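Wrist camera loses the basket rim. Is the Flustley gripper worth the money?

Peiyu Ding
Posted Thursday

I'm comparing two parallel grippers on the same arm, our old Nikudlow and a Flustley on loan. The sales page says the textured pads "hold anything." I doubt it. On a white woven basket I got 15 good rim grasps out of 22 with the Flustley, and the Nikudlow did the same. The misses look like a vision problem to me. Wrist view on approach:
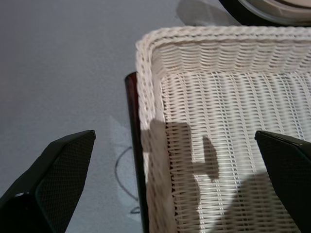
2 replies

gultmont_dan

Same score on both grippers, so why blame or buy either one? Look at the shadows inside the basket. Dark shape on pale weave, pretty strong edge. If your detector goes by contrast it may well prefer that to the rim, which is white and lumpy. Put a diffuse light off to one side and run it again before you spend anything. I'd also want 80 tries per gripper. With 22 you can't tell a small difference from luck.

Mesh pads are fine, by the way. I wouldn't pay extra for them.

Căpraru

Get a depth camera, problem solved. We switched and never looked back. Not sure which model, I can check. Some of them are bad up close though, so maybe keep the one on the wrist too.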